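Burkura Trail Guide Project: progress report to the Stalier Fund, October

The second payment was meant to cover walking and writing up 26 village stopovers on the Burkura route. We have finished the walking. The writing stands at five, and I would rather report that than the "well advanced" in our last letter.

My doubts are mostly with the season advice. Every local brochure promises mild weather from spring to late fall. We found guesthouses shut on either side of high summer, and a bus from Farkov that runs when it runs.
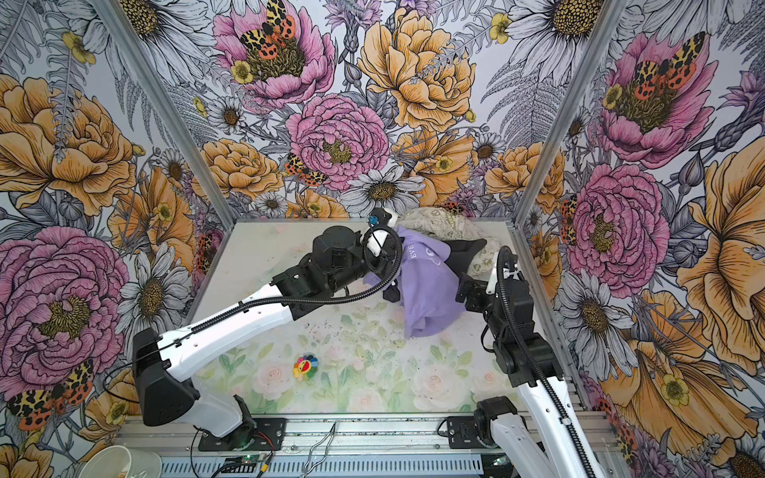

The bus matters more than the brochures admit. Without it, a visitor faces a long walk back on a road with no shoulder. I have asked the operator for a winter timetable twice and don't expect one.

Bookings through the Symonenko website are also weaker than claimed. The site lists 50 rooms in the valley. Several of the owners we called had never heard of it, and one had sold up.

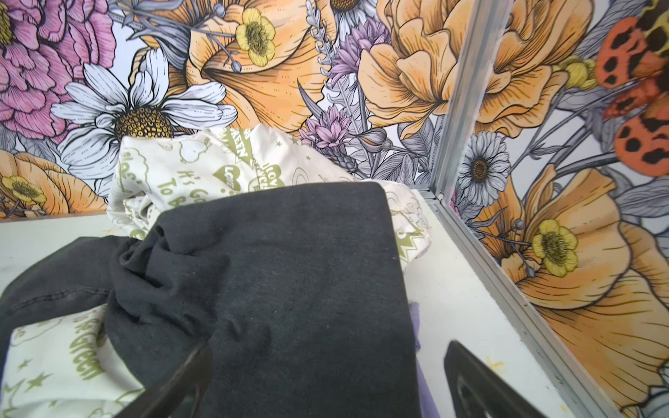

The Symonenko office replies that the list is a directory, that owners are responsible for their own entries, and that our calls were made in the slow months. All of that may be true. A traveler with a suitcase will still want a bed.

Next period: finish the remaining entries, drop the phrase "year-round destination" from the cover, and hold the printing money until the bus question is settled.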